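Andeck cloth-handling gripper kit - trial checklist, with my comments
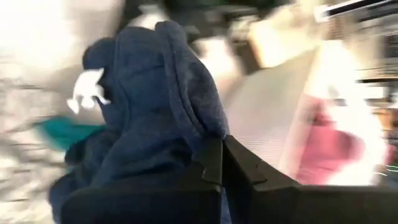 Page last changed: 12 August 2019 by Nikola Krajewska

Finger mounting screws: OK. I went over all 4 with the small driver and none of them moved.

Pinch on thick fabric: OK. The navy fleecy stuff bunches up a lot, but the two fingers close on a narrow strip of it and I'm happy with that - really happy!

Tags and labels: watch. White ones stick out of the folds, so keep them clear of the fingertips.

Emergency stop: OK, tested from both sides of the bench.

Cable at the wrist: FAIL. Too tight at full turn (I told Duygu back in April). Vallex is sending a longer one.

Finger pads: wipe down after every 56 picks, dry cloth only.

Guard sign: missing, Rimantas has it on order.

Next check due after 24 hours of running.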